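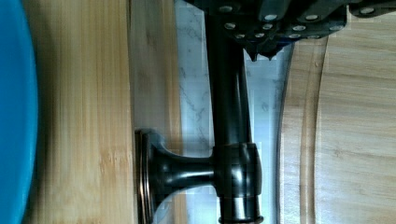
Ivone Lins wrote to ask if she could hang a towel bar without hitting a stud, and whether I'd ever had one pull out of the wall. Yes to both! Use proper anchors and go easy on the drill.

Will a dark bronze finish scratch?
Mine has, a little — mostly from me and my rings. I wipe it with a soft cloth and skip the spray cleaners.

How long a bar for two bath towels?
I'd go 24 inches at least (Kauko Miettinen swears by hooks, but I like my towels spread out).

Do I need a level?
Please. I eyeballed my first one and redid it in April.

Last updated: April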